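## 3. The bowl on the table, and why we picked it

I should admit straight away that I came to this section with a soft spot for bowls.

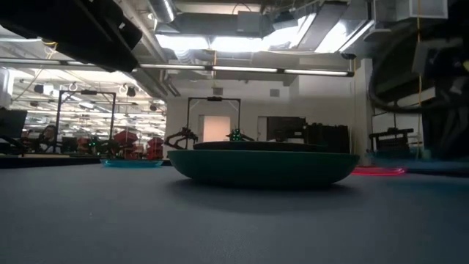

*Figure 1. A wide, shallow dark teal bowl on a grey tabletop, seen almost from the side. A light blue circular dish lies further back on the left.*

When Waqas Magsi and I began the Hullska tableware study in January, the plan was to look at plates, and plates only. We wanted to know how people describe the shape of ordinary things they eat from, and whether two people using the same word mean the same thing by it. Plates seemed a safe place to start. Then Humaira Ansari sat in on one of our early chats and asked what we'd call a bowl that was nearly a plate, and we spent the rest of the afternoon on that (and a fair bit of the next morning too).

### 3.1 What counts as shallow

The word "shallow" gave us more trouble than any other. We ended up with 540 written descriptions from our taking-part group, and "shallow" was used for everything from a soup plate to a mixing bowl. Some people judged it by looking down into the thing, others by looking at it from the side. If you're stood over a bowl at the sink, you mostly see the opening and the inside. If you're sat at the table with your chin not far off the wood, you get the outer wall and a thin slice of the inner lip, and the same bowl can seem like a different object. I tried this at home with my own crockery and annoyed my whole family with it.

In the figure for this section the bowl is seen from the side. From there the rounded, tapering underside is easy to make out, and so is the flat rim. Those two features matter a lot for what follows: nearly all the disagreements we had when sorting the descriptions were about one or the other.

### 3.2 Rims

Noman Tarar did the first sort and made a pile for rims. I did the second and, I'm sorry to say, made four. People will write "edge", "lip", "rim" and "top" in the same short paragraph and mean a single part of the bowl – or they'll write "lip" twice and mean two different parts. We decided to use "rim" for the flat upper edge as you'd see it from outside, and "inner lip" for the part just inside it that shows darker on a bowl like the one in Figure 1. It's a bit fussy, but once we'd agreed on it the second round of sorting went so much faster!

Parveen Rana pointed out that this leaves no good word for a rim that flares outwards. She's right, and we've left those descriptions in a group of their own, 14 in all, which I come back to in Section 5.

### 3.3 Colour words

We hadn't meant to study colour at all. Still, the names people chose were too good to throw away. Dark teal is what Waqas and I write for the bowl, and we've stuck to it all the way through, but I know perfectly well that plenty of readers would say green, or a deep blue, or petrol. The dish is simpler and we both said light blue without looking up. Shamim Ansari has suggested a proper colour chart for the next round, and we've asked Jakwood whether we can borrow theirs.

For the moment, colour words are kept in the records and left out of the scoring. A description that calls the bowl green loses nothing by it. One that calls it deep does, and Section 4 sets out by how much.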